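Britham Cricket League
Match Data Technician and Scorers, 2023/24

Britham Cricket League is recruiting one part-time match data technician and a group of trained scorers for the indoor season and the season that follows it. The technician post is paid. Scorer places carry a match fee and travel costs.

Background

The league runs its fixtures at two grounds, Britham and Prerkevstead. Each match is scored on paper and on a laptop running Skalo, the league's scoring program. At the close of play the two records are compared, the ball-by-ball file is sent to the league server, and the scorecard is published. Last season the league published 146 scorecards. Corrections were handled by email, and the technician will move them to a single log.

Duties of the technician

Set up the scoring position at the assigned ground before the toss, including the laptop, scoreboard link and backup power.
Check player lists against the registration file.
Reconcile the paper book with the Skalo file and record every difference, including those that do not affect the result.
Upload the match file on the day of play.
Maintain the scoring laptops, the scoreboard controllers and the league server.

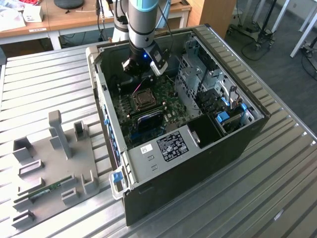 Desktop tower with side panel removed, CPU socket open.

The post is mainly a cricket post. Most of the work takes place on match days, and an applicant who cannot follow a game without commentary will find it difficult. You should know the Laws well enough to enter leg byes, penalty runs, short runs and a retired batter correctly the first time. You should also be able to read umpires' signals at a distance and acknowledge them promptly.

Hours are set by the fixture list. Expect 2 match days a week during the outdoor season and 4 evenings a month during the indoor season. Rain days are paid at half rate once you have reported to the ground.

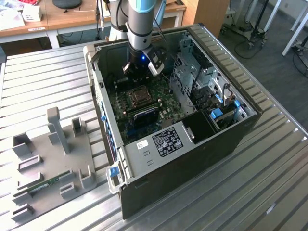
Rates are reviewed each January. The technician is paid monthly in arrears on submission of a match sheet signed by both captains. Travel between Britham and Prerkevstead is paid at the league mileage rate. Equipment is supplied and must be returned at the end of the season.

Scorers

No previous scoring experience is needed. Training consists of 5 evening sessions followed by a supervised match. The sessions cover the linear scoring method, bowling analysis, over rates, revised targets, and entry in Skalo. Scorers work in pairs, one on paper and one on the laptop, and change over at the innings break. Applicants under 16 need written consent from a parent or guardian.

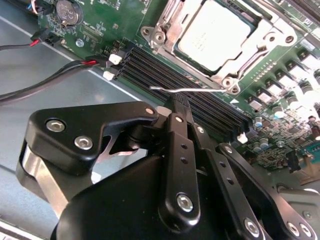
Technician applicants will take a short practical test at interview. The first part is a recorded innings, scored on paper without pausing the playback. The second part covers basic hardware. You will be expected to name the main parts of a computer, such as the processor, the retention lever beside its socket and the latch clips at the ends of the memory slots, and to describe how you would find a fault when a machine fails to start before a match. Soldering is not tested.

Essential for the technician post

Working knowledge of the Laws of Cricket.
One full season of scoring, umpiring or match reporting at club level.
Accurate typing for the length of an innings.
Ability to replace memory, a drive or a power supply in a desktop computer.
Own transport.

Desirable

Experience with Skalo or a similar scoring program.
Experience with the Aoki scoreboard controller used at Prerkevstead.
Basic knowledge of spreadsheets.

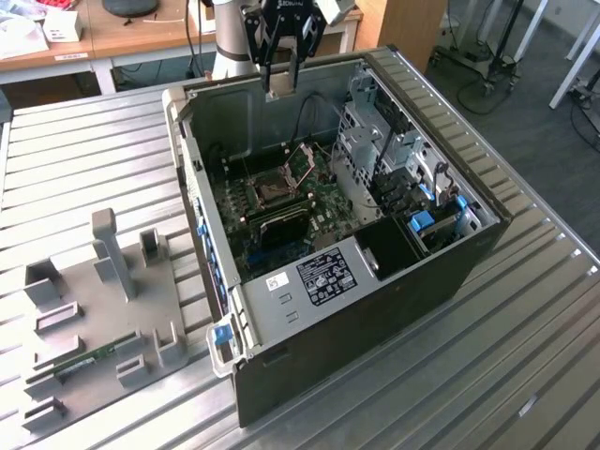

Motherboard in an open tower case, no cooler installed.

How to apply

Send a letter of no more than two pages to Ailbhe Tierney, Fixtures and Records, Britham Cricket League. State which role you are applying for, the grounds you can reach, and any dates on which you are not available. Technician applicants should attach a copy of one match they have scored, on paper or as a file. Please do not send original scorebooks.

Closing date: 28 August 2023. Interviews will be held at the Britham pavilion. Applicants who play for a league club may apply but will not be assigned to that club's matches.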